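Shared Workshop Moves Robot Arm Build Into Simulation Stage

The Todiro shared workshop has completed the modeling stage of its member-built robot arm project and has begun motion tests in simulation, according to a project notice released in April. The physical arm will be assembled in the workshop's east bay once the test plan has been finished and signed off by the safety lead.

The project, known as Stillel, is intended to give members a small tabletop arm that can sort loose parts at the end of a build session. Members now return screws, spacers, connectors and offcuts to their bins by hand, and the workshop has identified this task as the most common cause of delay when one group hands the benches to another.

Under the plan, the arm will be fixed to an angled stand at one end of a work table and will reach across the tabletop with a two-finger gripper. The angled mount was chosen after members reviewed several upright arrangements. In those versions, the elbow of the arm came too close to the spot where a person would stand to load parts, and the table would have had to be moved away from the wall. 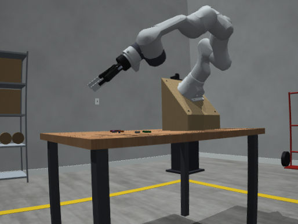
The Stillel arm on its angled stand, shown in the workshop's simulation.

The simulated workspace was prepared by members using open software and includes the table, nearby shelving and floor markings in addition to the arm itself. The project group asked for this level of detail so that reach limits could be checked against furniture as well as against the table. Yellow floor stripes were included in the model, and the group has proposed that matching tape be laid in the east bay before any powered work begins.

The test plan calls for 100 simulated runs. As of the notice, 58 had been completed and logged. Each run begins with the arm in a raised position and ends when the gripper has either placed a part or passed the time limit. Runs that end in contact with the table edge are recorded separately and reviewed at the regular Sunday session, where members may propose changes to speed, approach angle or grip width.

The parts used in the current series are kept small and few in number. Larger items will be added only after the remaining runs are complete. The notice states that no change will be made to the gripper fingers during the present series, so that results from early and late runs can be compared.

Funding for the build has come from member dues and from a materials grant provided by Manríquez, a local supplier of metal stock and fasteners. The grant covers the stand, mounting hardware and wiring. The workshop has set aside a separate amount for an emergency stop button and a lockable power switch, both of which must be installed before the arm is energized for the first time.
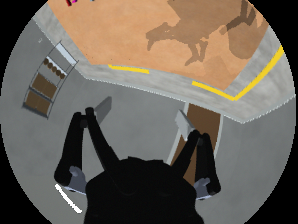

Camera placement remains the largest open question for the Stillel group. Members have been comparing a fixed overhead camera with wide-angle views taken from closer to the equipment, and the two options differ in cost as well as in what they show. One wide circular view takes in most of the orange work surface and the shelving rack beside the table, but dark linkages stand on both sides of it and a large shadow lies over the center and right of the surface. Small parts near the top of that view are only partly inside it. The group will test different light positions in the model before a camera is purchased – a step that was not in the original schedule and that may move the assembly date.

A second piece of work under way is the parts tray. The tray is being designed under the name Plasell and will sit at the end of the arm's reach, with shallow pockets to hold sorted hardware. A first version measured 98 millimeters across each pocket and was judged too wide for the smallest screws, which could settle in the corners. A revised version is being drawn and will be cut on the workshop's own equipment.

Members who wish to take part in the build must complete the standard bench safety course and a short session on powered equipment. There are 33 places in the next course, and priority will be given to members who already hold bench access. No programming experience is required for the assembly or wiring groups. Those joining the simulation group should be able to read and edit a simple script.

The east bay will stay open for regular use until assembly starts. Members with stored projects along the wall are asked to label them and to keep the area in front of the power panel clear. Questions about storage, course registration or the run log may be left at the Todiro front desk during open hours.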